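Pemumov Set-up Guide, Section 7

## 7. Practice rules for moving food items out of a refrigerator

This section applies to every session in which the arm takes items from an open refrigerator compartment and places them in a basket. Read Section 4 (stop controls) and Section 6 (hand calibration) first. If the rules here differ from the site's own safety rules, follow the stricter of the two.

Two people are needed. The operator controls the arm. The observer holds the stop button and does nothing else while the arm is powered. The same person may not fill both roles, even for a short test.

### 7.1 Preparing the station

1. Switch off arm power at the base. The status lamp must be dark before anyone reaches past the floor line.
2. Place the table beside the refrigerator, square to the wall. Leave a gap wide enough that the refrigerator can be pulled forward without moving the table.
3. Check that the table does not rock. Adjust the feet if it does.
4. Set the basket near the corner of the table closest to the refrigerator. All of its base must rest on the tabletop.
5. Open the upper compartment fully. Secure the door with the Stalell strap so that it cannot swing back toward the arm.
6. Wipe the shelf and let it dry.
7. Set out the items. Use no more than two until the operator has signed off on level 1.
8. Leave clear shelf on both sides of each item. The hand opens to a wide span and the thumb travels low, close to the shelf surface.

**Note:** Real fruit bruises and changes shape over a long session. Replace any piece with a soft spot or broken skin. Do not put used pieces back with food meant for people.

**Caution:** Do not use glass jars, open containers, or anything with a loose lid at this station. These belong to level 3 and need the drip tray described in Section 9.

### 7.2 Limits to set before powering on

Enter the following values on the Limits page. Both the operator and the observer read them back aloud before the arm is enabled.

| Setting | Value |
|---|---|
| Hand speed inside the compartment | 80 mm/s |
| Hand speed outside the compartment | 400 mm/s |
| Hold time before automatic release of drive | 3000 ms |
| Grip force setting, firm fruit | 46 |

The grip setting is a position on the controller's own scale and has no unit. Do not copy it to another hand model.

If any value on the page has changed since the last session and there is no entry in the log, stop and ask the site lead. At Clornstead this is Theda Kuhlmann. Do not correct the value yourself and carry on.

### 7.3 Reaching and grasping

1. The observer confirms that both floor zones are clear and says "clear."
2. The operator enables the arm and brings the hand to the ready position, outside the compartment and above shelf height.
3. Move the hand in from the side with the fingers open. Keep the thumb low without letting it press on the shelf.
4. Pause when the item is between the thumb and the fingers. Check the space behind the hand as well as in front of it - a neighboring item is easy to knock with the back of the hand.
5. Close the hand slowly. Stop closing when the grip reading is steady.
6. Lift straight up before moving sideways.
7. Bring the hand out past the edge of the compartment, then across to the basket.
8. Lower the item into the basket before opening the hand. Dropping from above the rim counts as a failed placement.

Refrigerator shelf, fruit, and basket at the station:
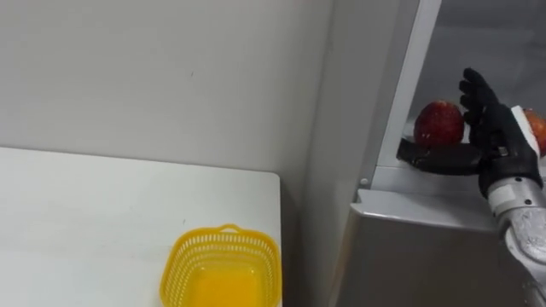
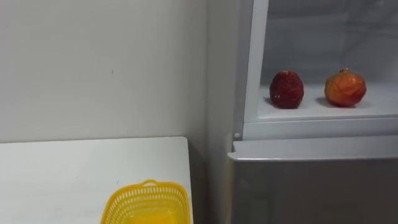

**Does the observer have to stop the arm if an item only rolls and nothing is damaged?**

Any item that moves without being held is a reason to stop. The observer presses the button, the operator confirms that the arm has halted, and power is switched off at the base before anyone reaches in to reset the item. Record it in the log as a contact event, even when the item is undamaged.

### 7.4 Stopping and restarting

Anyone in the room may call a stop. The person who calls it does not have to give a reason first.

After a stop:

1. Leave the hand where it is. Do not pull on the fingers to free an item.
2. Switch off power at the base and wait for the lamp to go dark.
3. If an item is still gripped, support it from below and use the manual release on the wrist.
4. Check the hand for fruit pulp or moisture. Clean it with a dry cloth, then a slightly damp one. Never spray cleaner directly on the joints.
5. Repeat the read-back in 7.2 before enabling the arm again.

**Caution:** The fingers can spring open when the manual release is pulled. Keep your face away from the hand.

Three stops in one session end the session. The station may be used again after the log has been reviewed by someone who was not operating.

### 7.5 Closing down

Park the arm clear of the compartment and switch off power. Empty the basket, wash it in warm water, and dry it. Remove the door strap and check that the door closes on its own seal. If the compartment has been open for the whole session, leave the door shut until it is back at its set temperature before storing anything in it.

Fill in the log with start and finish times, the names of both people, the limits used, and every stop or contact event. Sites supplied by Frerichs keep the log in the cabinet under the controller. Questions on this section go to Knut Kröger, who also holds the sign-off sheets for levels 1 to 3.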